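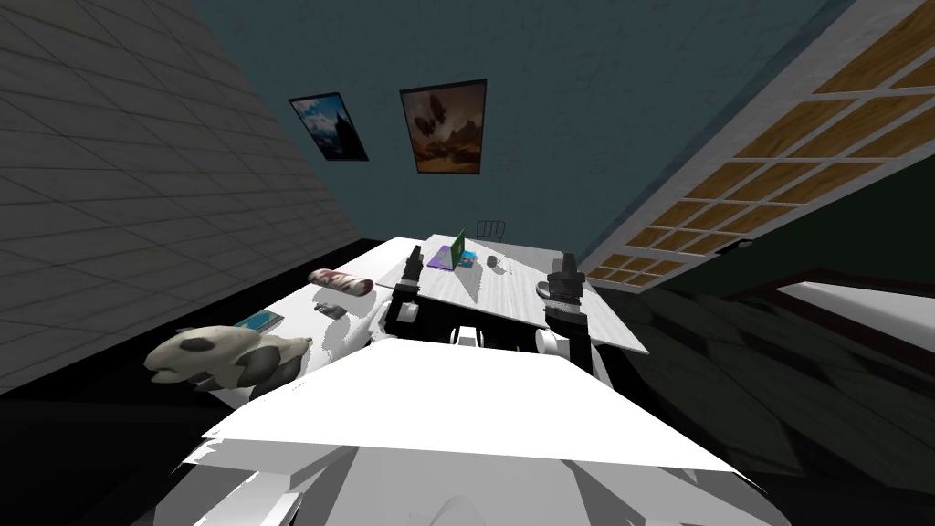
Ullitine mesh wifi — anyone got the speeds they advertise?

hobnob_dave
Posted Monday, 7.40pm
I've had the three-pack of Ullitine units for a month now and I'm not convinced. The box talks about whole-home coverage. My home is a two-bed terrace and the back bedroom still drops to nothing when I shut the door. I pay Stelance for 90 meg and get 40 on a good night, standing next to the thing. Is it me?

pylon_watcher
Could be you. Where have you put them? If one is behind the telly, move it before you blame anybody.

hobnob_dave
On a shelf in the hall, one on the landing, one in the back bedroom. Nothing in front of any of them. I did read the leaflet. 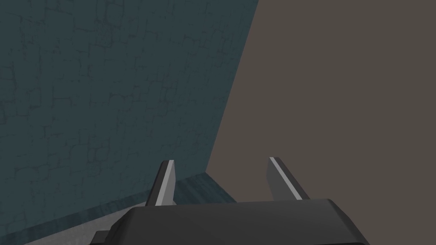 The walls are the other thing people go on about. Mine are old brick downstairs and plasterboard up, and it's the plasterboard room that's worst. So I don't buy the "thick walls" line that support gave me.

mrs_tangle
Support give everyone that line. I had it and I live in a flat. Plug a laptop straight into the router with a cable and test that first. If you get 90 it's the mesh, if you get 40 it's Stelance.

pylon_watcher
Agree with the cable test. Don't agree that 40 is bad on wifi. What are you doing that needs more than 40?

hobnob_dave
Paying for it.
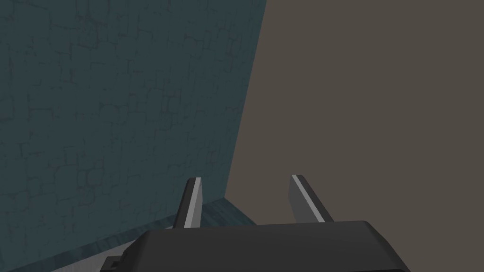 Cluron
Forum moderator, broadband and home phones

I've merged the two threads on this, so a few replies may look out of order. Please keep to what you have measured yourselves. The other thread had someone quoting a review that was plainly copied from the manufacturer's page.

kettle_on
Fair enough, though I'd say the same about most reviews. The Cullinane ones had 1,843 five-star ratings when I bought mine and they went back within the week. Half the ratings said "arrived quickly".

mrs_tangle
I've had Cullinane for two years and no bother at all. Sounds like a faulty set.

kettle_on
Or yours is the odd one out — neither of us can know from one box each.

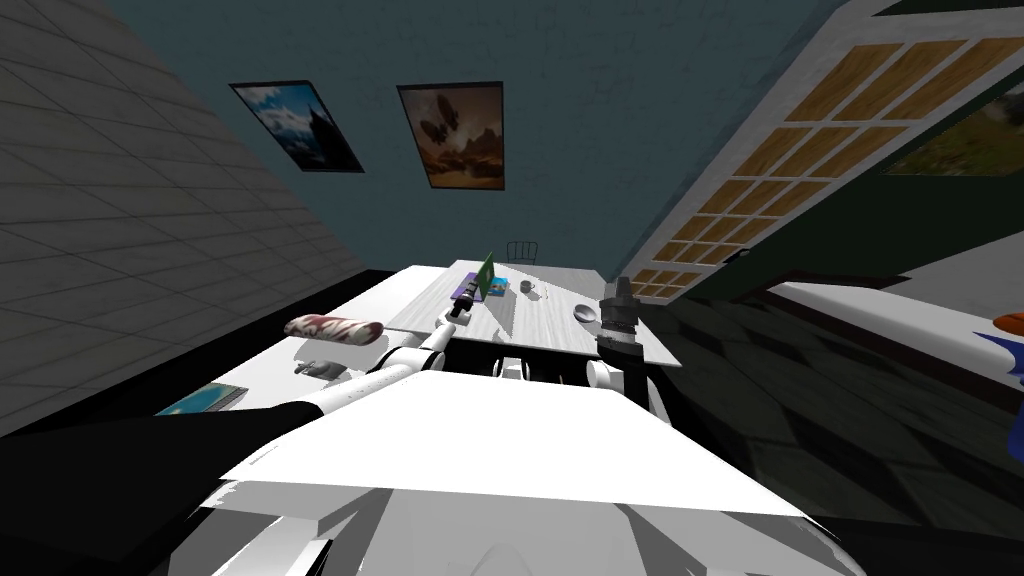

Anyway, Dave, before you spend anything, try turning off the middle unit. With three in a small house they can end up passing the signal along for no reason. Worked for my sister, didn't work for me.

hobnob_dave
Did the cable test. 88. So Stelance are off the hook, annoyingly. Landing unit is off now and the bedroom is up a bit, but I've only tried it twice so I'm not calling it fixed.

pylon_watcher
Try it at nine in the evening when next door are all on theirs.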